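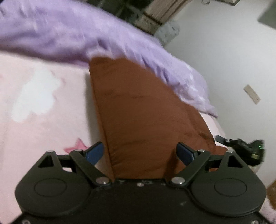
Marino submitted that the bell had rung 73 times and that he would swear to it before any officer the Council cared to name. The Registrar recorded the submission in full and asked whether he wished to be seated. He preferred to stand.

The hearing was held in the upper room of the Wivgate Ferry Office, at 4 in the afternoon, the hour at which all hearings concerning the harbour had been held under the old charter. The matter before it was the conduct of Ermanno Marino, Keeper of the Fog Bell, on a night in September when the ferry Grosier was overdue from the outer islands. Under the Standing Instructions the Keeper was to ring until a vessel answered or until midnight, whichever came first. He was then to close the bell house, sign the book and return the key to its hook.

The Keeper had not returned the key. He had rung past midnight and on towards morning, and the residents of Famby Terrace had lodged a complaint regarding loss of sleep.

The Registrar, whose name was Bhatia, read the complaint aloud. It was courteously written. It acknowledged the Keeper's long service and the neighbourly manner in which he had always cleared snow from the Terrace steps. It asked only that the Instructions be honoured.

"Do you dispute any part of it?" the Registrar asked.

"No," said Marino. "They were kept awake. I could see their lamps."

"You were aware of the hour?"

"There is a clock in the bell house."

The Registrar turned to the book. The entry for the night had been made in the Keeper's square hand, and it stated the wind, the visibility and the times of ringing. Under Remarks, where it was customary to write Nil, he had written: Heard her engine, then did not hear it.

"This entry has no time against it."

"It was before midnight. I wrote it afterwards."

"And you did not hear the engine again?"

"No."

It was explained to the Keeper, for the record, that the Grosier had dropped anchor in the lee of the north shoal at a quarter to twelve, her master having judged the channel unsafe. All persons aboard had spent the night in reasonable comfort. She had come in at first light without assistance. The ringing had therefore served no purpose recognized by the Instructions.

Marino said that he had been told this at the time and had been glad of it.

The Registrar then read a letter from a passenger, received that morning and not yet entered. The writer had been travelling with her father, who was unwell and disliked the dark. He had asked her every few minutes whether the shore was still there. She had told him to listen. Towards 2 he had gone to sleep against her shoulder. She did not ask for anything. She wished the office to have the letter.

The room was quiet for a time. A cart went by on the quay.

"I am required to make a finding," the Registrar said. "The Instructions were not followed. A reprimand will be entered, and a copy provided to the residents of Famby Terrace."

"Yes," said Marino.

"The letter will be placed in the same file."

"Thank you."

"You have the key with you?"

He took it from his coat and laid it on the table. The Registrar wrote out the reprimand, blotted it and passed it across for his signature, and he signed it in the square hand. Outside the window the far side of the harbour had begun to lose its colour, and the breakwater light was already difficult to make out. The Registrar looked at this for a while, then slid the key back over the table and asked him to sign for that as well.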